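Oct 8, 2019

# Basket or Shelf? Sorting Dry Groceries in a Shared Kitchen

## Why we picked this

Our group of four shares the second-floor kitchen in Vindville Hall with two other apartments, and anyone who has tried to cook pasta there on a weeknight knows the problem. You open the cabinet, move six things, find the rice, put the six things back, and then remember you wanted spaghetti. For the Household Systems unit we had to choose a real storage problem and try a fix, so this one was an easy vote!

Our question was simple: do people find and put away dry food faster from open plastic baskets than from a plain shelf?

## What we used

- Plastic baskets with slotted sides, from the Avanetti store downtown
- Dry groceries we already had: pasta, rice, lentils, crackers, soup packets
- A stopwatch and a paper log sheet
- The Makowska storage handout from week two (we borrowed its sorting categories and dropped "baking," as our kitchen has almost no baking stuff)

We spent 17 dollars in all, which left a little of our budget for labels. The labels peeled off the baskets within days. Masking tape worked better.

## How it went

Each person did 10 rounds with the shelf and 10 with the baskets. A round meant finding one named item, bringing it to the table, and then putting it back where it belonged. We mixed up the order so nobody could get comfortable with one setup.

Long packages turned out to be the most interesting part. On the shelf, spaghetti either stuck out past the edge or got shoved in sideways behind the cans, and that is how our kitchen ended up with so many broken noodles. Lying lengthwise in a basket, a pack has its own place and you can read the label from above. We loved this – it was the first time the change felt like a real improvement and not just a homework exercise.

## Results

Total time for all the shelf rounds was 1,689 seconds. For the basket rounds it was 627 seconds. We expected the baskets to win, but the gap surprised all of us, and we ran back through the log sheet twice to check the adding.

Small packets were the weak spot. Soup packets slid under everything else, and two of the slowest basket rounds were both soup. Standing them up in a cut-down cracker box fixed most of that.

## What we would change

We tested on our own kitchen, so we all knew roughly where things were on the shelf. Next time we would bring in people from the Brarari building who have never seen our cabinets. We would also like to try deeper baskets for rice and lentils, and to see if the system survives until the end of October with three apartments using it. So far the pasta basket is holding up great – the cracker one, less so.

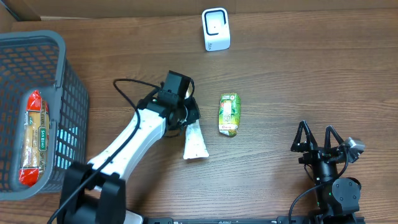 *Figure 1. San Remo spaghetti lying lengthwise in a slotted plastic basket.*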